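Household and Bench Chores by Machine: Frequently Asked Questions
Tralo Support, updated December 26, 2022

Can a machine clear and wipe a table yet?
In part. Picking up rigid items of known size is dependable. Wiping is slower, and thin flat things such as mats and sheets remain the weak point.

Why do you test on plain surfaces?
Pale wood grain gives a depth sensor little to hold on to, and a two-finger gripper has to judge its height above it before it can close on anything. 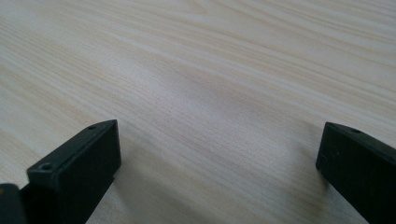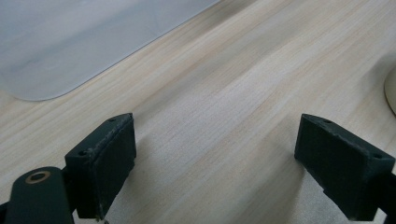
A reader in Skistville wrote to say that a part-time cleaner would finish the same table before the arm had planned its first move. On speed we agree. The current cycle for a single pick is 6 seconds, and a person is quicker.

What about translucent plastic?
It is difficult. The sensor often reads the surface underneath, so the fingers close too low. We advise leaving such items to staff until the January release.

Does the Udwood bench arm do the same jobs as the Mansour?
No. The Udwood is a fixed arm for shop-floor sorting, with a payload of 2 kg. The Mansour is lighter and meant for kitchens and laundry rooms. Finger pads are interchangeable between the two.

How many demonstrations does a new chore need?
Allow 200 for a simple pick and place. Folding cloth needs far more and still fails often enough that we do not sell it as a feature.

Can it work unattended?
Sorting, yes, inside a guarded cell. Household chores, no — someone must be within reach of the stop button.

How often are the finger pads replaced?
Every 3 months in daily use. Check the screws at the same time.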